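Udix Drundum Arm Kit: A Semester With Our Club

Posted Mon 26 August | Filed under: Classroom Hardware

I run an after-school robotics club, and every summer I get at least one catalog promising that a desktop arm will have my students "automating their first task in a single afternoon." The Drundum, from Udix, makes that claim on the front of the box. We paid $960 for it out of the club's own money, so I feel entitled to be picky.

First, what you get. The arm, a two-finger gripper, a small camera that mounts at the wrist, a power brick, and a bag with 193 fasteners in it according to the packing slip. They are not sorted. The printed manual covers the base and the shoulder well and then sends you to the website for everything past the elbow. Our afternoon was over before the elbow. Assembly took 3 meetings, and I had students who have built competition robots before.

Once together, it feels solid. I expected slop in the base joint and didn't find much. The cables are a little short for my taste, and the one that feeds the wrist wants to be checked before every run. The power brick has a light so bright we put tape over it.

The software is called Eter. It runs in a browser, which is good for a school where nobody can install anything, and it logs you out if you leave the tab alone for a few minutes, which is bad for a school where everybody has nine tabs open. Students steer the arm by hand controller, Eter saves the run, and after enough saved runs you can train it to try the job alone. Udix suggests 50 runs for a simple pick. I don't believe that number. We recorded 400 over the spring, and the arm still had days when it closed on air.

Some of that is on us. Kids drive fast. They swing the arm across the table like they're late for the bus, and the wrist camera doesn't cope with it. The footage smears, and Eter will happily accept a smeared run and train on it. There is no warning and no quality score. I'd trade the whole "skills gallery" page for a button that throws out the bad ones. We ended up doing it by eye, two students at a laptop, arguing.
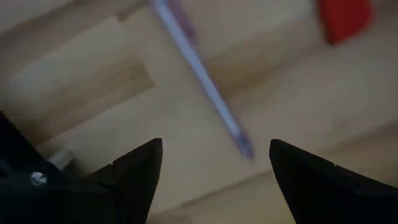

4 min read

Open fingers, something long and thin lying just ahead of them on the wood, and everything streaked on the diagonal. I'd call it a pen or a marker if you pushed me. Try telling a beginner where the tip of that thing is. We reshot plenty like it once we made a rule about slowing down on the approach.

The gripper fingers themselves are fine. They come to a point, so they're better on skinny stuff than the wide pads on our old arm, and worse on anything round.

Support was mixed. My first email got a canned reply. The second got a real person and a replacement wrist cable in a week, no charge.

We took it to the Mohammadi Cup qualifier anyway, in the sorting event, and came in mid-table. The teams ahead of us had cheaper arms and more practice.

Should you buy one? If your club already has an arm that works, no. If you're starting from nothing and have a patient group, maybe, but wait for a sale and plan on a month before anyone does anything you'd show a parent. Udix says an Eter update is coming in November with run filtering. I'll look at it when it's out and change the score if it deserves it.

Score: 3 out of 5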